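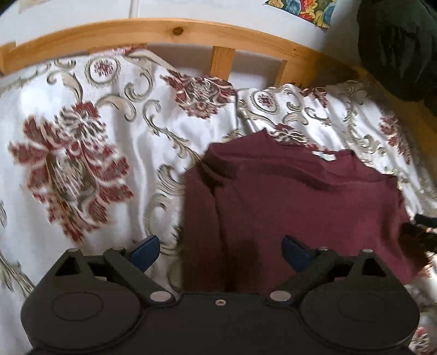 # Zakano hand gripper: my notes and the folding set

Hello! I've been using the Zakano kit at home since March and promised Detlef Hagedorn I'd write it up properly, so this README is half data card, half review. Skip to **Files** if you only want the clips.

## What you get

One hand-held gripper, a charger, a spare pair of fingertips and the Nundska recording app (you need the app, and it wants an account before it'll do anything, grr). Mine came from Hollero. Delivery took 7 days.

## How I got on

Really well with knitwear! Jumpers are thick enough that the two fingertips get a proper hold of a fold, and I stopped thinking about the tool after the first evening. Thin T-shirts are another story. I kept pinching the bedspread along with the hem, and a patterned bedspread makes it harder to tell when you've done it.

The grip is comfy for 40 minutes or so of folding, then my thumb complains. Maiara Camargo has smaller hands than me and gave up sooner, so do try one before buying if you can.

Setup is the weak spot. Calibration failed 4 times on my first Sunday until I found you have to close the fingers fully *before* pressing start. The leaflet has this the wrong way round.

## Files

- `clips/` – 2048 short recordings, all folding and putting away clothes on beds
- `labels.csv` – garment, colour, and whether I was happy with the fold
- `bad/` – dropped grips and app crashes, kept on purpose

## Known problems

- Black straps and bags get into plenty of clips. I haven't labelled them.
- Fast moves come out blurred.
- Colours in `labels.csv` are my own words, so "maroon" and "wine" may well be the same jumper.

## Would I buy it again?

For woollies, yes. For shirts I'd wait for the Moriarty fingertips, which are meant to be softer. If you've tried them, please open an issue and tell me!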